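Hirine Hand-Held Gripper, Data Collection Version

Product page / Sodley Robotics Equipment

Hirine is a two-finger gripper that a person holds and operates by hand. A camera on the tool records the fingers and whatever is in front of them. The recordings are used to train a policy that later runs on a robot arm fitted with the same fingers. The tool was designed for the Bugti study, a comparison of pad materials and lighting conditions in tabletop picking, and is now sold in the version used there.

What is supplied

One gripper body with trigger and linkage
Two fingers, dark plastic, with screw holes in the top face
Two pairs of soft pads
Camera mount (camera sold separately)
Printed calibration sheet
Mustier recording software, one license

The Bugti method

The study asked a narrow question: how much does a policy trained on hand-held recordings lose when the light on the table changes? Most sets of this kind are recorded in one room under one kind of light, and the loss shows up later, when the arm is moved to a bench by a window.

Operators recorded 388 demonstrations with Hirine. Each one started with the fingers fully open above or beside the object, then closed, lifted, moved and released. Objects were ordinary household goods, mostly tubes, small boxes, bottles and cloths. Tables were left as they were found, and strong reflections on the surface were kept in the recordings.

Of the full set, 200 demonstrations were recorded under even overhead light. The rest were recorded with a strong light from one side, so that part of the surface was washed out to the camera. Two policies were trained. The first saw only the even-light recordings. The second saw 200 demonstrations drawn from both groups, so the amount of data was the same.
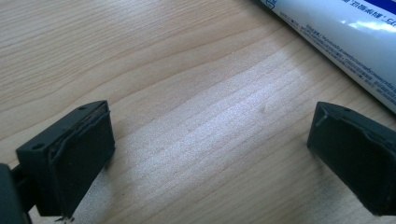

Both policies were then run on the arm for 450 trials each, half under even light and half under side light. Under even light there was no difference we would call meaningful. Under side light the first policy failed more often, and the failures were of one type. It closed the fingers early, before they had reached the object. The second policy still made this error, but in far fewer trials.

Arsalan Minhas, who ran the study, also checked whether the same gain could be had by brightening the even-light recordings in software. It helped a little. Recording under the harder light helped more. He puts this down to the way a reflection moves across the table as the tool moves, which a simple brightness change does not copy.

Pads

Pad material mattered less than expected. The soft pads and a firmer test pad gave similar results on boxes and bottles. On tubes the soft pads slipped less, so the soft type is the one we ship. Pads are glued to the inward face of each finger. The edges can lift with use. A lifted edge did not change results in the study, but a pad that has come away at the lower corner should be replaced before recording, as it can drag on the table. Spare pads are sold in packs of 40.

Finger position

For recordings that will be compared with ours, start every demonstration with the fingers at full opening. Keep the lower edges of the fingers just clear of the table during the approach. Both fingers should stay in the camera's view. It is acceptable for one of them to run partly out of view at the side, as long as its pad can still be seen. The Mustier software flags recordings in which a pad is missing for more than a few moments.

Limits of the result

All trials were on flat tabletops. We did not test glass, metal or dark surfaces. The objects were all light enough to lift with one hand using the trigger, and none were fragile. The study used one arm and one camera model, and we make no claim for others. A second round with transparent containers is planned for September.

Files

Buyers receive the full set of demonstrations, both trained policies, and the trial log with the failure type marked for each run. The finger drawings are included for printing replacements. The set may be used for research and teaching. For commercial use, write to us first.

Ordering

Units are assembled in small batches and leave the workshop every Thursday. Please state the camera you plan to use, as the mount plate is cut to fit. Labs that already own the earlier Hirine body can order the fingers and pads alone. The screw pattern is unchanged, but the older linkage opens slightly less and needs the spacer listed under Parts.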